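**Eustaquio Pacheco**
**Final project report, Wenditz Robotics Lab**
**Jun 10, 2020**

## Aim

My project looked at whether a policy trained on a small number of demonstrations could place a block on a dish when the dish had been moved. Earlier work in our lab (the Mernbridge project) used 4000 demonstrations for a similar task. I had time to collect 500, so the question was how far that would go.

## Method

All demonstrations were recorded by teleoperation during May. I moved the dish between 11 marked positions, and three of those were held out for testing. Colour images were scaled down before training, and joint angles were added as a second input. I did not use depth.

Two versions of the policy were trained:

- **Zepeda** — predicts one action at a time
- **Deletti** — predicts a chunk of eight actions and runs the whole chunk before looking again

Both used the same data and the same image encoder. Training was done overnight on the shared workstation.

## Results

On the eight training positions both versions did well, and I could not separate them by watching. On the held-out positions Deletti was clearly better. Zepeda tended to stall on the approach — the hand would slow down, drift and sometimes never close on the block.

The most common failure for Deletti was letting go too early, which left the block on the rim or beside the dish.

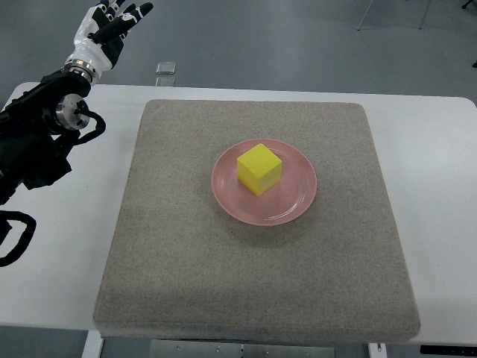
Scoring took longer to settle than I expected. At first I counted a trial as a success if the block ended up anywhere in the dish, including leaning on the rim. I later changed this so that the block has to sit flat on the inner part of the plate, with the hand open and clear of it. The yellow cube is nearer the far rim than the near one but is still fully inside the well, so under the new rule that position counts. I went back and rescored the older trials from video.

## Limits

Only one block and one dish were used, and the lighting was kept the same throughout. The held-out positions were all between training positions, so I can't say what happens further out. I would also like to repeat the Zepeda runs with a different learning rate before blaming the stalling on single-step prediction.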